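Rumside Center for Household and Hospitality Studies
Linen and Room Care, Course 115
Handout 4: Handling, Folding and Storing White Flat Goods

Prepared by Tímea Nyitrai. Practical sessions supervised by Bereket Bogale.
Revised 8th October.

Purpose of this handout

This handout accompanies the fourth lecture of the course and should be brought to the practical session in Room 13. It covers the handling of white flat goods from the moment they leave the dryer or the line until they are placed on the shelf. Washing and stain treatment were covered in Handout 3 and are not repeated, except where a fault in washing shows up only at the folding table.

Students who missed the third lecture should read the section on rinsing before they attend. Pieces that have been poorly rinsed feel stiff, crease badly and yellow along the folds in storage, and no amount of care at the table will correct this.

1. Terms used in the course

Flat goods are pieces that can be laid out in a single layer without shaping: flat sheets, pillowcases, tablecloths, napkins, tea towels and drawer liners. Fitted sheets are not flat goods, although they are stored with them. They are treated separately in section 5.

The hem is the stitched edge. On most bed sheets one hem is wider than the other, and the wide hem goes at the head of the bed. The selvage is the woven edge that runs the length of the cloth and does not fray. Students are expected to be able to find both by touch.

The face is the side meant to be seen. On plain white sheeting the two sides may look the same, and the hem is then the only guide: the side on which the hem has been turned under is the back.

A fold line is any crease made on purpose. A crease made by accident is called a crush mark. The difference matters in assessment. A piece with correct fold lines and one small crush mark may still pass, while a piece with no crush marks and the wrong folds is returned to the student.

2. Preparing the table

The folding table should be wider than half the width of the largest piece to be folded. At Rumside we use the long tables along the window wall. Students working at home may use a dining table or a made bed, though a bed is soft and makes it harder to press a fold flat with the hand.

Wipe the table with a clean, barely damp cloth and then dry it with a second cloth. Leave it uncovered. A table cover shifts under the work and takes the folds out of line. Remove watches, bracelets and rings with raised settings, all of which can pull a thread.

White goods are folded before colored goods in every session. Dark lint clings to white cotton and is tedious to remove once it has been pressed into a fold. If colored pieces have already been on the table, wipe it again and change the cloth.

The basket goes on the floor to the left of the person folding, and the finished stack goes on the table to the right. Left-handed students may reverse the two, provided that they tell their partner before starting.

3. Lifting and spreading

A sheet should never be dragged from the basket by one corner. The weight of the cloth pulls on a single point of the hem, and the stitching there is usually the first to fail. Gather the piece loosely in both hands, lift it clear of the basket, and set it down in the middle of the table before looking for the edges.

Once it is on the table, find one corner and follow the hem along to the next. Hold each corner between the thumb and the side of the first finger, with the hem lying across the finger. This grip is firm enough for the work and leaves no pinch mark. Step back until the edge between the hands is straight, then raise the arms and let the cloth drop forward over the table.
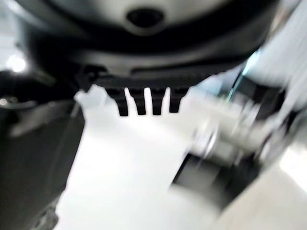

The cloth should be allowed to settle before it is smoothed. Air trapped beneath a large piece will move out by itself if the edges are left free for a moment, and smoothing too early drives it into the middle, where it forms a ridge. When the piece lies quiet, smooth from the center outward with the flat of the forearm. The fingertips should be kept off the surface, where they leave small furrows in fine cotton.

Check the piece at this stage. Look for thin places, open stitching, gray marks and loose threads. Hold thin places up to the window. A loose thread is cut with scissors close to the cloth and is not to be pulled. A piece that needs mending goes to the mending shelf with a slip pinned to the hem, and a piece with a mark goes back to washing. Neither is folded and placed in the stack to be dealt with later. Experience in the linen room is that such pieces reach a bed before they reach the mender.

4. The four standard folds

The course uses the Udholm system, named for the training house where the senior staff of this center first taught it. Other houses fold differently, and students on placement at Seseck or Zawadzka will follow the practice of the house. For assessment at Rumside only the folds below are accepted.

Long fold. Bring the two selvages together so that the piece is halved along its length, with the face outside. Align the corners first and the edges second. If the corners meet and the edges do not, the piece has been stretched in drying and should be eased gently into line. Do not force it. Repeat once more for double sheets.

Cross fold. Bring the narrow hem up to meet the wide hem, so that the wide hem ends on top. Press the new fold line with the side of the hand, working from the middle toward each end.

Shelf fold. Fold the piece in thirds across its length so that no loose edge faces the front of the shelf. Only a smooth, rounded fold should be visible to someone opening the cupboard. This is the fold that students most often lose marks on, usually through turning the finished piece around when placing it.

Napkin fold. Fold in half and in half again to make a square, with the corner label, where there is one, inside. Decorative folding belongs to table service and is taught in December.

Two people folding a large sheet should agree beforehand who will lead. The leader walks and the partner stands still. Instructions are given in as few words as possible: "long," "again," "cross," "mine." The last means that the leader will take all four corners. Students sometimes find this abrupt, but it prevents the confusion of two people walking toward each other with different folds in mind.

5. Fitted sheets

Place one hand inside each of two neighboring corners, with the seams pointing outward. Turn one corner over the other so that it sits inside like one cup in another. Do the same with the remaining pair, and then bring the two pairs together. Lay the piece on the table with the elastic uppermost and straighten the edges until they form a rough rectangle. Fold the elastic edge inward to hide it, and continue with the shelf fold.

A fitted sheet will not lie as flat as a flat one, and a slight fullness at one end is accepted. Store it beneath the flat sheet of the same set - the heavier, smoother piece on top helps to press it.

6. Moisture and airing

Cotton that feels cool against the inside of the wrist is still damp, even when it seems dry to the fingers. It must not be stacked. Hang it over the airing rail and test it again after the next break. Hems and double seams dry last and should be tested separately from the middle of the piece.

Linen is the exception. It is folded when very slightly damp, pressed by hand, and then aired in its folded state with space on all sides. Linen that has been allowed to dry completely before folding should be lightly sprinkled and rolled in a towel before it is handled further.

7. Storage

Stacks should stand no higher than the distance from the wrist to the elbow. Taller stacks lean, and the bottom pieces become difficult to remove without disturbing the rest. Freshly folded pieces go to the bottom of the stack and pieces for use are taken from the top, so that all of them wear evenly.

Line open shelves with plain white cotton or acid-free paper, changed twice a year. Newsprint and colored paper are not to be used. Unpainted wood may stain white goods over time and should always be lined. Soap and scented sachets are kept on a separate shelf.

The teaching store holds 536 pieces, and each shelf has a card showing what belongs on it. When a piece is taken out for practice, the student signs the card, and signs again when it is returned. Incomplete cards are raised at the start of the following session.

8. Practical task for this session

Working in pairs, fold one double flat sheet, one fitted sheet, two pillowcases and a set of napkins. Exchange roles after the flat sheet. Leave the finished stack on the table with the wide hems facing the window and wait for Mr. Bogale to inspect it before carrying it to the store.

Marks are given for alignment, correct order of folds, handling of the cloth and condition of the table afterward. Speed is not marked this term. Pairs that finish early should practice the fitted sheet again.

Reading before the next lecture: course reader, chapter 4, on tablecloths and their care. Please bring a clean white tea towel from home - any size - and an apron without metal fastenings.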